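Home Kitchen Basics Bread Soups Storage About

How to Cook a Pot of Dried Beans Without Making It a Lifestyle
November 18, 2020 | By the Josthorpe Kitchen desk
Reading time: 8 minutes

People who cook dried beans tend to want to talk to you about it. I have become one of them, and I'm sorry, but I will at least try to be brief. You need a bag of beans, a heavy pot, salt, water, and an afternoon when you were going to be home anyway.

What to buy

Start with white beans or pintos. They forgive a lot. Chickpeas take longer and kidney beans have rules of their own, which I'll get to. Buy them from a store that sells a lot of beans, as an old bean stays hard out of pure spite. I once cooked a bag that had been in my cupboard since a July I could not identify, and after four hours they were the same beans, only in warmer water.

Soaking

Pour the beans onto a plate or a tray first and look through them for stones. You will find no stones for years and then one day you will find one with a molar.

Put 600 grams of beans in the biggest bowl you own, cover them with plenty of cold water, and stir in a tablespoon and a half of salt. Yes, salt. Your grandmother said it toughens the skins, and mine did too, and I have salted every batch since I stopped listening to her. Leave the bowl on the counter overnight, or in the fridge if your kitchen runs hot. Beans swell to more than twice their size, so if they look snug at bedtime, move them to something bigger.

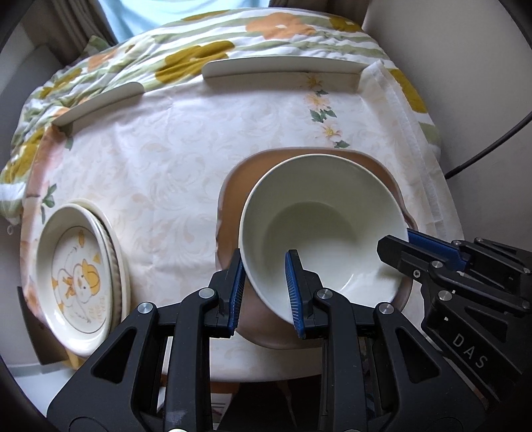 Forgot to soak? Boil the beans hard for two minutes, turn off the heat, put the lid on, and go away for an hour. The texture comes out a little less even. I do it this way more often than I admit to guests.

Cooking

1. Drain the beans, rinse them, and tip them into the pot. Cover with fresh water by two inches.

2. Add half an onion, a couple of garlic cloves, a bay leaf, and a good pour of olive oil. The bay leaf may do nothing. I keep buying them.

3. Bring it all to a boil and hold it there for ten minutes. Skim off the gray foam if it bothers you.

4. Turn the heat down until you see a lazy bubble every second or so. A rolling boil knocks the beans around and you get soup with confetti in it.

5. Start tasting at 45 minutes. Taste five beans, from different parts of the pot. If four are creamy and one is chalky, the pot is not done.

6. Add salt near the end, a pinch at a time, then let everything sit in the liquid off the heat for half an hour. This is the step I skipped for years while complaining that my beans were bland.

You can also do this in the oven with the lid on, at 325 degrees. It takes longer and needs less of you.

About kidney beans

Red kidney beans must be soaked, drained, and boiled properly for at least ten minutes — thirty is safer — before you simmer them. Don't start them raw in a slow cooker. Undercooked ones can make you very sick, and it will not be a funny story later.

Acid waits

Tomatoes, vinegar, and lemon juice all keep beans firm, so hold them back until the beans are soft. If yours refuse to soften and you've added nothing sour, suspect hard water or the age of the bag. A quarter teaspoon of baking soda helps with either. More than that and they taste like soap.

Keeping them

Store the beans in their own broth, up to four days in the fridge. For the freezer, I use flat bags of 200 grams, which is one lunch, or two if the second person isn't hungry. Thaw them overnight and warm them gently.

The broth is worth keeping even after the beans run out. Cook rice in it, or thin a soup with it, or drink a mug of it standing at the stove and tell no one.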